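Unit pricing and the kitchen spreadsheet

Nov 6, 2019

I have kept a record of what we spend on food since August. The method is simple. Each receipt is typed into a spreadsheet with four columns: item, pack size, price paid and shop. A fifth column divides price by weight or volume and gives a cost per 100 g or 100 ml. So far there are 187 rows.

The first problem was units. Salbridge prints pickles by net weight and the market at Wukeck sells them by the jar, with no weight on the receipt. I now write the weight from the label on the back of the receipt before the jar goes in the cupboard.

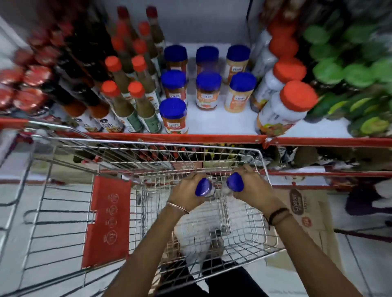 The second problem was drained weight. Olives, gherkins and chickpeas are sold in liquid, and the liquid is counted in the net figure. I added a column for it and the ranking changed. Two of the cheapest items dropped to the middle of the list. Sauces are easier, as the whole contents get used, so volume is a fair basis and no correction is needed.
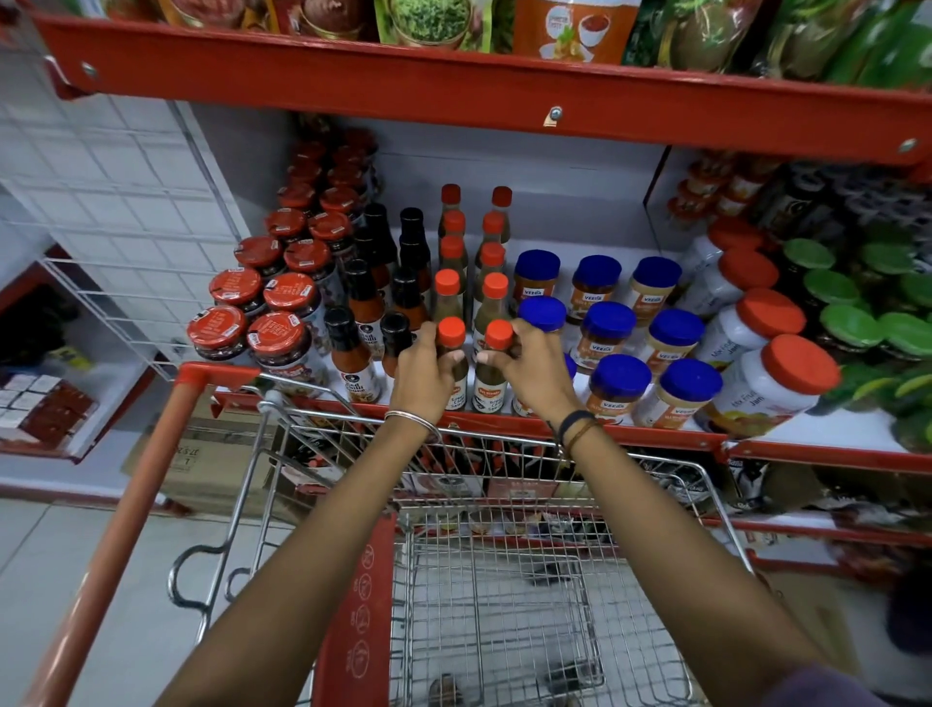 Green chilli sauce, Del Monte, small glass bottles.

Larger packs were cheaper per unit in most cases, but this only holds if the pack is finished. I log waste as a negative row on the day it is thrown out. A 2000 g bag of flour went stale before we reached the end of it, and the adjusted cost came out above that of the small bag. Spices behaved the same way. Salt, sugar and rice did not, and I buy those in the largest size that fits the shelf.

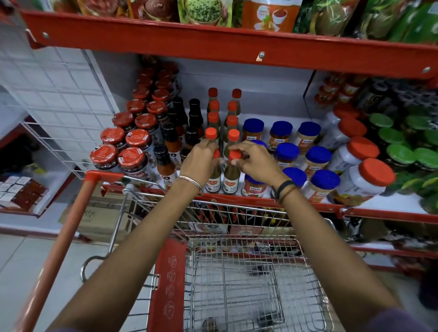
Storage is the other limit. Our cupboard has one deep shelf, and anything at the back is forgotten and bought again. I found 11 duplicate entries in the sheet, mostly tins. Moving the tins to a shallow rack by the door has helped.

The next job is to move the sheet from Magbanua to Flondel, which handles mixed units without a lookup table. The import fails on blank cells, so the early rows need filling in first.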